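Hirnora Community Help
Home Topics Arms and Grippers Safety Ask Sign in
Search the help site Enter keyword Go
Reading time: 5 minutes

Gripper releases drinking glass after a protective stop on the other arm

Posted by Eulalia Henríquez

I am writing on behalf of a teaching laboratory that operates a two-arm tabletop station. The task under test is dish handling: one arm takes a drinking glass and holds it, and the other arm works at the drying rack. Both arms run under a single Jostora controller. The grippers are electric and have two fingers each.

On three occasions in May, the arm working at the rack entered a protective stop after a finger made contact with the wire. In each case the other gripper, which was holding a glass and had touched nothing, opened within a second or so of the stop. Two glasses fell onto the table and survived. The third went over the side and broke on the floor, close to a student who was wearing open shoes. No injury was recorded, but our department treats the matter as a reportable near miss and has suspended the task until the cause is understood.

The controller log for the third occurrence contains the following entries, which I have shortened:

contact limit exceeded, arm A, joint 5
protective stop, group 1
gripper B, command lost, 600 ms
gripper B, default state applied

My understanding was that a protective stop would halt motion and leave the grippers as they were. The station manual states that "end effectors retain their last commanded state," and we wrote our risk assessment on that basis.

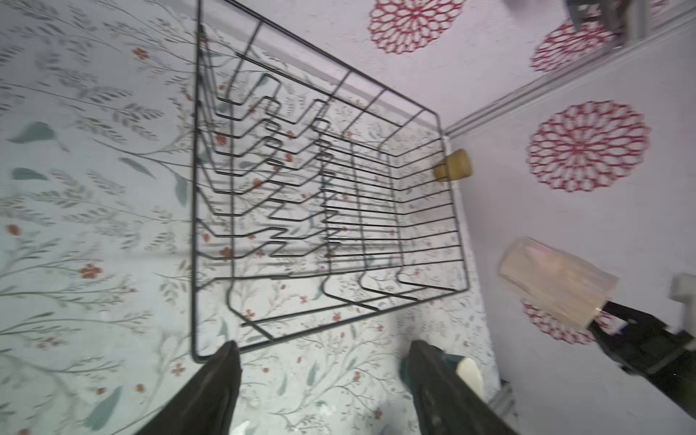 The contact itself is not difficult to explain. The rack is made of thin black wire, the dividers stand up in a zigzag, and the fingers approach at an angle. A small error in height is enough to catch the rim. We accept that contacts of this kind will occur from time to time. What we cannot accept is that a contact on one arm causes the other arm to let go of whatever it is carrying.

The following has been tried so far. The contact limit on arm A was raised slightly, which reduced the number of stops but did not change what happens when one occurs. The cable to gripper B was replaced. The grip force was increased from the standard setting, with no effect on the release. The power supply was measured at 48 volts throughout a deliberately triggered stop and did not dip.

I would be grateful for advice on two points. First, where is the "default state" of the gripper defined, and can it be changed to hold? Second, is it normal for both arms to be placed in the same stop group when only one of them has made contact?

Posted by Stoller

The two questions are related, and I shall take the second one first.

The log refers to "group 1" without naming an arm, which indicates that both arms have been assigned to the same group. This is the setting applied when a two-arm station is created from the standard template. Placing both arms in one group is a reasonable choice when they share a working area, and I would not recommend separating them merely to avoid this fault. If arm A has stopped unexpectedly, arm B should stop as well.

The release is caused by what follows. When a group stops, the controller ceases to send commands to every device in that group, and this includes the grippers if they were added as members. Each gripper has its own watchdog timer. When no command has arrived for the set period, the gripper concludes that the link has failed and moves to its default state. Your log shows precisely this: the stop, the lost command after 600 ms, and the default being applied. The sentence in the manual is accurate as far as the controller is concerned, but it does not take the gripper's own timer into account.

The default state is stored in the gripper and not in the controller. To change it, please proceed as follows.

Remove any object from the gripper and place the station in manual mode.
Open the device page for gripper B and select Communication, then Loss of Command.
Record the present value. On your station I expect it to read Open.
Change it to Hold Position, save, and switch the gripper off and on again. The new value is not applied until the power has been cycled.
Repeat the procedure for gripper A.

Afterward, trigger a protective stop by hand with a plastic cup in the gripper - please do not use glass for this test - and leave it in place for several minutes. On some units the motor reduces its current after a period at rest, and a smooth object may begin to slip even though the fingers have not opened. If that happens, the holding current is set on the same page.

One caution is necessary. Hold Position means that a hand or finger caught in the gripper will also be held. Your risk assessment should be revised before students return to the station, and everyone present should know how to free the fingers manually. The setting also offers no protection in a full loss of power, as not all grippers of this type have a brake.

Posted by Gaete

We had the same thing. Just set the watchdog to 3,000 and it goes away. Has been fine for us since.

Posted by Stoller

I must advise against the suggestion above as a permanent measure. A longer period delays the release and does not prevent it. If the stop is not cleared within three seconds, the glass will fall in the same way, possibly at the moment when a person has reached in to collect it. It also means that a real failure of the link would go unnoticed for longer.

Posted by Eulalia Henríquez

I thank both contributors. The value on gripper B was Open, as predicted. Gripper A was already set to Hold Position, presumably from an earlier project, and this explains why we had never seen the fault when the roles of the arms were reversed.

Both grippers are now set to Hold Position. We triggered the stop repeatedly with a plastic cup and the fingers remained closed each time. On the longest test the cup did turn slightly after almost 174 seconds, and we have raised the holding current by one step. The test will be repeated before glass is used again.

The revised risk assessment now includes the procedure for freeing the fingers, and closed shoes are required at the station. I have also asked for the sentence in the manual to be amended, with a reference to the gripper timer.

Related topics Stop groups Gripper watchdog Contact limits Back to Safety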